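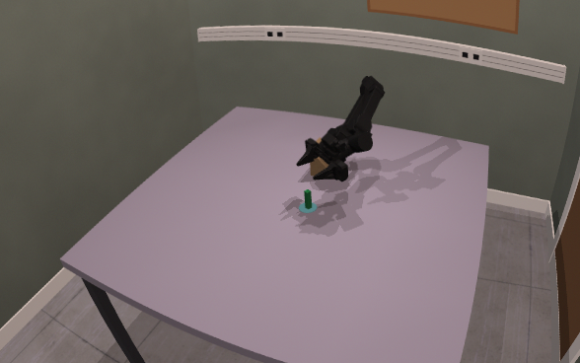
One respondent in Savel objected that the question on table placement made no sense for her apartment, as the table was pushed into the corner all week and pulled out only when her sisters came to eat. Similar remarks were written in the margins of 43 questionnaires, most of them from the older housing blocks, and they led us to treat placement as a habit with two states, resting and extended.

Figure 4. Square table in the corner of a small room, far edge along the back wall (rendered view).

In the resting state, a table is scored by the number of its sides that a seated adult can use. A side counts as usable when a chair can be drawn back far enough for a person to sit down without moving the table. A square table set in a corner, as in Figure 4, usually loses two sides under this rule, although the score depends on the actual clearance and was always taken from the floor plan. Round tables were assigned four nominal sides so that they could be entered in the same column. Folding leaves were scored as they stood at the time of the visit.

The extended state was recorded from the interview alone. Respondents were asked how the table stood the last time guests ate in the home, and whether furniture had been moved for the meal. Answers that referred to a meal eaten elsewhere in the building were dropped from the count but kept in the text file.

4.3 Sample and coding

The full sample covers 2262 households in Savel and Cernus. Both towns have a large stock of small apartments built on a limited set of plans, so the room in which the table stands could be matched to a known plan in nearly every case. Where walls had been taken down or added, the interviewer drew the new outline on the printed plan and measured the long side of the room with a tape.

Coding was done with the Malia scheme, which assigns each piece of furniture a position relative to walls, windows and doors. We made two changes. The category "against wall" was split according to whether one or two sides touch a wall, and the category "center" was narrowed to tables with clearance on all sides. The original category covered tables with a walkway on only three sides, and in a room of this size the difference decides whether a further chair can be used.

Each plan was coded twice, by different coders working apart. Disagreements were mostly due to radiators, which the Malia scheme does not mention. A radiator was finally treated as part of the wall behind it. Plans on which the table could not be located were returned to the interviewer; 13 of these could not be resolved and are left out of the tables that follow.

4.4 Seat loss and the frequency of shared meals

Seat loss is defined as the difference between usable sides in the extended and resting states. It is zero for households that never move the table. The Mizuno index of shared meals, used here without weighting, was computed from the meal diary kept by each household in October.

In both towns the index falls as seat loss rises, and the slope is steeper in Cernus. The relation weakens once household size is entered, which is expected: larger households tend to leave the table extended and therefore show little loss. Among households of two persons it remains in the same direction. We would be cautious in reading this as an effect of placement. A household that seldom eats together has little reason to give up floor space, and the diary cannot separate the two accounts.

A further difficulty is that almost 20 percent of the diaries list meals without stating where they were eaten. These meals were counted as shared if two or more members were entered on the same line. Leaving them out lowers the index in Savel and has little effect in Cernus, where the diary form had a separate column for the room.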